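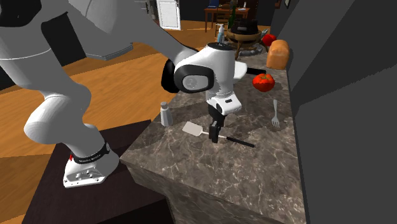
pamstead_camper

Booking a tent site at Zaldale campground, loop 2, three nights in May. Payment page hangs after I hit Confirm. Card got charged, no confirmation email, site still shows as open on the map.

Tried so far:
– different browser, same thing
– logged out and back in
– cleared cookies, lost my saved vehicle info, had to retype it all
– phone app. Gets to the Pinero lake map then freezes

Error at the bottom says "hold expired" but the timer had 3 minutes left on it.

Update 4:40 pm – called the park office. They can see the charge, cant see the reservation. Told me to open a ticket here.

Update 2 – email finally came but its for loop 3, RV pad, no tents allowed. Need it moved to loop 2 or refunded in full, inculding the booking fee. Please dont just cancel it, the other sites are nearly gone.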